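Open Day Gallery: Laundry Room Demonstrations

Posted 5/18/21

Peltska opened its Mellstead workshop to visitors for one afternoon, and the laundry room was the busiest stop on the tour. Below are notes and a picture from that room. The rest of the building (the parts store, the test kitchen and the machine shop) will be covered on separate pages as the material is sorted.

Visitors came through in groups of up to 20. Each group had a short talk in the hallway and then went in to watch. The sign-in sheet at the front door had 597 names on it by closing time, which is more than we planned for, and the last groups had a shorter talk than the first ones. If you were in one of those groups and missed the question time, the June session will have a longer one.

The laundry work is part of the Memon project. Its subject is ordinary household chores done with two-finger grippers, both the hand-held kind and the kind mounted on an arm. The hand-held tool lets a person do a chore while the camera on the tool records it from the gripper's side. Clothes are a large share of the project because they fold, bunch up and hide their own edges. A cup looks much the same each time you reach for it. A shirt on the bottom of a washer does not.
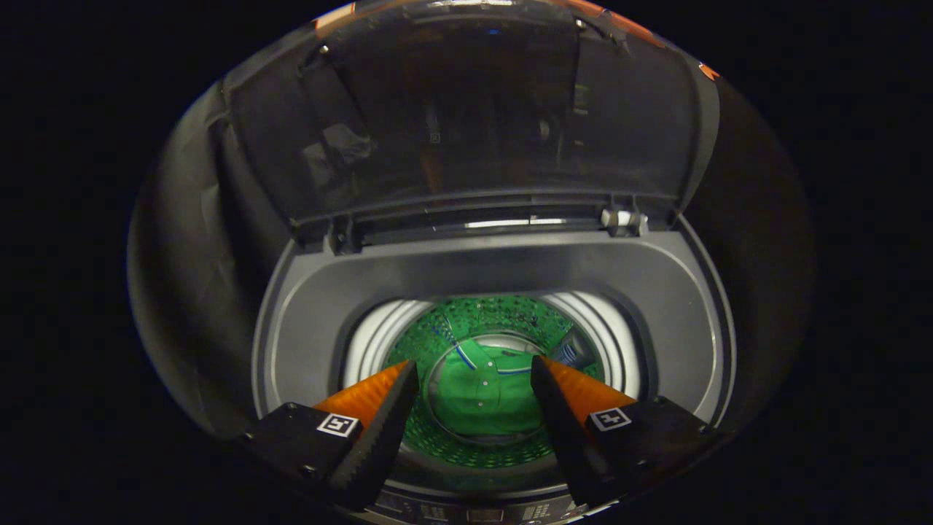 Reaching into a top-loading washer for a green polo shirt. Hand-held gripper, view from the tool's camera.

The square black-and-white markers on the finger blocks drew a lot of questions. They give the software a fixed pattern to look for, so it can work out how far apart the fingers are at any moment. The markers are printed at the workshop and replaced when they get scratched.

Several people asked why we use a top-loader when many homes have front-loaders. Both are in the plan. The top-loader came first because the reach is straight down and the tool is easier to hold at that angle. The front-loader station should be ready for the June session.

Other questions from the afternoon, with the replies that were given:

How many recordings are there so far? The laundry set passed 2000 in the spring. A recording is one pick, from the start of the reach to the garment being set down.

Could visitors try the tool? Yes, at the practice table in the next room. It had 4 bins of socks and hand towels, and staff were there to show the grip. Children needed an adult with them.

Is the tool for sale? No. It is built for the project only.

What is Akik? That was the name on the posters by the stairs. Akik is the labeling program used to sort the recordings after they are made. It was shown on a screen upstairs and will have its own gallery page.

The June session will use the same entrance and the same parking lot. Groups will be smaller and sign-up will be required this time. The form will go on the events page once the hours are set. Visitors who left an umbrella or a jacket in the hallway can pick them up at the front desk.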